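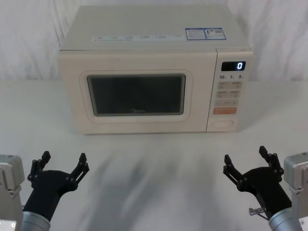 Remedios Carrasco would get rid of every button except start. Her complaint, sent in after our September piece on kettle controls, is that she has owned a microwave for eight years and has pressed two of its keys. The rest, she writes, are there for the shop floor, and she would like her money back for them.

It is a fair complaint, and a common one. The countertop microwave has settled into a standard arrangement: door on the left taking up most of the front, a narrow strip of controls on the right, a release button at the foot of the strip. Within that arrangement there are still large differences in how easily a person can heat a bowl of soup.

Time entry is the first of them. Older ovens used a mechanical dial, which was quick for long periods and poor for short ones. A full number pad is precise, but needs several presses and a fair amount of panel. The third method, seen on the cream Midea oven on these pages, puts a few fixed steps directly under the display: ten minutes, one minute, five seconds. The cook builds the time by adding. Two and a half minutes on such steps means two presses of the middle key and then six of the smallest, assuming each press adds one step. Whole minutes are fast. Odd seconds are slow.

Yi-an Noh, who tests small appliances in Plitstead, asked 24 households to keep a note of every time they set over a fortnight. The notes gave 167 usable entries after blanks and illegible lines were taken out. Most were whole minutes or half minutes. Very few were anything that would justify a number pad.

"People round," Noh says. "They pick a time they can say out loud."

Colour is the second difference, and a cheaper one to get right. Where the whole front is pale, a single orange start button can be found from across the kitchen. Panels that colour the defrost, the stop and the start alike lose that advantage. Small grey lettering on a pale key is harder to defend. It looks neat in a brochure and is difficult to read under a wall cupboard in the evening.

Manufacturers often move part of the instructions off the panel. A printed strip along the front edge of the top, with icons for the cooking functions, keeps the guide in view without adding keys. It works on an open worktop. It does nothing for an oven on a high shelf, or for one with a bread bin on it, and in the second case the bread bin may also be blocking the vents. Check the manual for clearances before stacking anything.

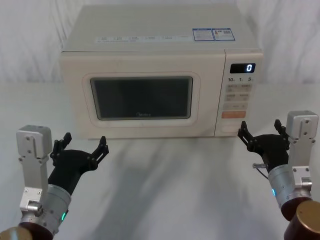 Time steps of 10m, 1m and 5s sit directly below the display; the start button is orange.

Thaddeus Calloway repairs ovens at Grakine and sees the panel from the other side. Flat keys wipe clean and have no gaps for grease, he says, but they wear at one point only - start, nearly always - and on many models the key sheet is replaced as a single part. He advises pressing with the pad of the finger and keeping knife tips and pen caps away from it.

He is less patient about doors. A release button should be pressed fully home, and the door should then be opened by hand and closed without a slam. Pulling a door open while the oven is running puts needless work on the interlock switches. Stop first, then open.

For cleaning, a damp cloth with a little washing-up liquid is enough for the housing and the window. Spray should go on the cloth and never on the panel. Pale finishes show tomato and turmeric sooner than dark ones, so wipe splashes off the same day. Rating labels and safety stickers should be left where they are; an engineer will want the model number, and a scrubbed label is no use to anyone.

As for Carrasco's refund, Noh's entries support her on the number pad. They do not support a single button. Her own two keys, she confirmed by letter, are start and one minute.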